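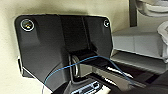
5.3 Stale frames and the late stop

We had hoped to keep this section short. The sessions at the Siritz bench went well on the whole, and of the 100 trials in the November series 91 ran to the end without anyone having to step in. The other nine are the reason for what follows. In 7 of them the operator pressed the stop button, and in the remaining 2 the Ilik arm stopped itself on its force limit. When we sat down with the logs afterwards, all nine had the same fault in them, and it was one that we had read past several times while setting up.

The wrist camera sends its pictures to the Fludent controller, which works out the next small movement of the gripper and passes it on to the arm. Each picture carries a time stamp. Now and then the camera link would stall for a moment, and when it did, the controller simply went on using the last picture it had received. From the controller's point of view nothing was amiss: there was a picture, it was a perfectly good one, and the object in it was still a little way off. So the arm kept closing the distance to something it had already reached.
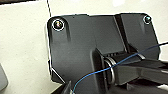 A stall of this kind matters very little while the arm is travelling high above the table, and we suspect that a good many passed unnoticed there. Close to a surface it matters a great deal. The slowest approach speed we allowed was still quick enough to press the fingers against a hard object before the force limit could act, and the limit itself had been set generously, as we were tired of it tripping whenever the fingers brushed something stiff. That was our decision and we would not make it again. Anikó Somogyi, who was operating for most of the series, had remarked early on that the arm sometimes "leaned" on things, and it would have saved us all a fair amount of trouble to have followed that up on the same afternoon.

Layouts in which one object lay over another deserve a special word. The controller judges how far it has to go partly from how large the target looks, and with overlapping objects it relies on fresh pictures more heavily than it does with a single object on a clear surface. Figure 7 gives an idea of the kind of view it has to work from.

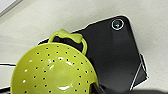

Figure 7. Wrist-camera view of a green colander overlapping a black phone, with the gripper blurred along the lower edge.

Our first guess at the cause was the gripper, and we spent rather a long time on it. The Birkett fingers were taken off, cleaned and put back, the finger drive was run through its full travel many times over, and the current it drew was compared with the readings taken when it was new. Everything agreed. We then turned to the camera link and found that a plug at the wrist lost contact when the last joint was turned close to the end of its range. Turning the joint slowly by hand, with the arm powered down and only the camera running, was enough to bring the fault on.

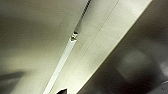
Reseating the plug and giving its cable a proper clamp cured the stalls in every wrist position we tried. We were reluctant to leave it there, though. A plug can work loose again, and a controller that will happily steer by an old picture is unsafe whatever state the wiring is in. Two changes were therefore made in Fludent as well. The controller now compares the time stamp of every picture with its own clock and brings the arm to a halt if the picture is too old — the operator has to release it by hand before it will move again. The force limit, too, now tightens as the gripper nears the table, so that it can stay tolerant during free travel and still be strict where strictness is wanted.

The halt is an ordinary controlled one, with the fingers left as they are. We did consider having them open at the same moment, and tried it for a while, but an arm that lets go of a heavy object in mid-air brings troubles of its own, and we went back to holding. How the same rule should behave when two arms share one load is a question we have had to leave for later work.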